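Handgreifer zum Anfassen: Offener Nachmittag bei Urketti

Im Dezember hat Urketti die Werkstatttüren für einen Nachmittag geöffnet. 107 Besucherinnen und Besucher trugen sich in die Liste ein, darunter zwei Berufsschulklassen und mehrere Beschäftigte aus Wäschereien der Umgebung. Gezeigt wurde das Projekt Fadavis, in dem Roboter das Zusammenlegen von Kleidung lernen sollen.

Den Anfang machte Steinar Lauritsen mit einem kurzen Vortrag über die Datenerfassung. Die Vorlagen für den Roboter entstehen von Hand: Eine Person führt die Greifer, eine Kamera am Werkzeug zeichnet auf. Gearbeitet wird in gewöhnlichen Wohnungen, auf Betten, Sofas und Küchentischen. Bisher liegen 424 Aufnahmen von Strickwaren vor, 382 davon sind freigegeben. Der Rest wird noch gesichtet.

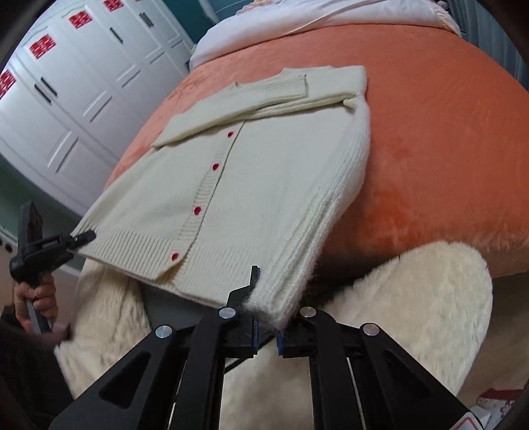 Strickjacke auf dem Bett: Beide Greifer fassen am Saum an.

Strick gilt im Projekt als schwierig. Er dehnt sich, und die Ärmel rutschen leicht aus der Lage. Angharad Prosser führte vor, wie man mit geschlossenen Fingern eine Ecke hält und mit dem zweiten Werkzeug nachfasst. Danach durften die Gäste selbst probieren. An 6 Stationen lagen Pullover, Handtücher und Hemden bereit. Die meisten brauchten mehrere Anläufe, vor allem bei den Hemdkragen.

In der Fragerunde ging es um Kosten, um Arbeitsplätze und um den Schutz der Wohnungen, in denen aufgezeichnet wird. Lauritsen verwies auf die schriftliche Einwilligung der Bewohner. Einen Termin für den Einsatz in Wäschereien nannte er nicht.

Der nächste offene Nachmittag findet im Frühjahr bei Gronow statt, Beginn ist um 14 Uhr. Anmeldungen nimmt das Büro Mallance entgegen.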